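**Fine line script on the inner wrist: needle grouping and healed width** 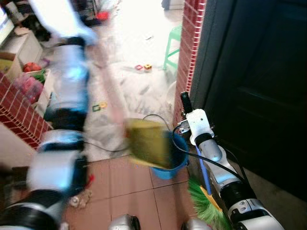
*Blue bucket and the green-bristled broom, tiled floor.*

**mirko_costa**

Looking for input on lettering size. Client wants a seven-word line in script on the inner wrist, total length 45 mm. Lowercase letters come out too small for my liking. I drew it at that length and the counters in the e and a close to almost nothing. My plan is a 3RL tight, single pass, 7 volts, black diluted one step. She has seen healed photos of the same layout on someone else and doesn't want to go bigger.

Machine is a Gimex rotary, short stroke. Stencil is from a thermal printer, so the stencil line is already wider than the needle.

**tamara.anghel**

Don't do it at that size. Ink spreads in the dermis over years no matter how clean the line is on day one. On an inner wrist I figure on the line doubling in width eventually. If the gap inside the e is less than twice the line, it will fill. You can measure this on the stencil with a loupe.

Two lines of text or a shorter phrase. Those are the options.

**itsuki_h**

Doubling is high in my experience. I've had wrist script come back after 6 years with the counters still open, done with a 3RL, no dilution. The depth matters more than the starting width. Most of the blown lettering I get asked to cover was put in too deep, and you can see the blue halo next to the stroke.

I would drop the dilution. Gray wash in a hairline heals patchy and then you're touching up the same channel, and every touch-up adds width.

**tamara.anghel**

> The depth matters more than the starting width

Both matter. Depth explains a blowout in the first week. It doesn't explain a line that was crisp at one year and soft at ten. And 6 years on which client? Pale, dry skin and a desk job is a different case from somebody who works outdoors.

**itsuki_h**

Fair on the skin. Indoor job, yes. I still wouldn't refuse the piece over it.

**siobhan_keane**

Nobody has asked where on the wrist. Within a finger width of the crease I won't put any lettering under a 5RL, and I tell people it may drop out. Skin there folds all day. Move the baseline up the forearm and 45 mm turns into 60 without the client noticing much, as the arm is wider.

Also check direction. Does she want it reading toward her or away? Changes which letters land on the tendon.

**mirko_costa**

Crease distance is one finger, so right at your limit. Reads away from her. The tendon falls under words three and four.

I redrew it one size up with the descenders shortened. Comes to 58 mm. The e is open enough now that I can see skin through the loupe. Will ask her about moving it up.

Dilution: I hear you. The reason I had it in the plan is that straight black in a 3RL looked heavy to her on the sample sheet.

**ginevra_dl**

Printed sample sheets always look heavy. Ink on practice skin or show her a healed one.

On the stencil, Dirken paper gives me a thinner transfer than what I used before, but it needs longer to dry. I leave it 15 minutes. If you wipe early it smears and you end up tracing a fat line, and there goes all your margin. Set the printer density down two steps as well.

What cartridge membrane are you running? Some of the stiffer ones rob a short stroke machine at 7 volts and you get skips in the upstrokes.

**mirko_costa**

Patwary 3RL, the long taper. No skips so far on shading, but I haven't pulled long script with them.

**ginevra_dl**

Those are OK. Bring it up half a volt if the hand is fast.

**siobhan_keane**

Long taper on thin wrist skin goes in easily. Watch the hang. I'd use medium taper for anybody who hasn't done much lettering. Not saying that's you.

**tamara.anghel**

I'll add that 58 mm is still under what I would accept for seven words. I quote script by x-height, minimum 5 mm on a wrist, and people in Trodside walk out over it sometimes. Fine with me. The ones who stay come back with text that can be read.

**itsuki_h**

5 mm x-height for hairline script is going to look like a banner. I go down to 3.5 with wide spacing. Spacing does more for legibility than height does, especially between r and n.

**mirko_costa**

Update: she agreed to go up the arm, two finger widths from the crease. Final layout is 62 mm, x-height 4, tracking opened between r/n and c/l. Undiluted black, medium taper 3RL, stencil at lower density. Booked for August.

Will post healed at six weeks if she sends one.

**tamara.anghel**

Post it at five years.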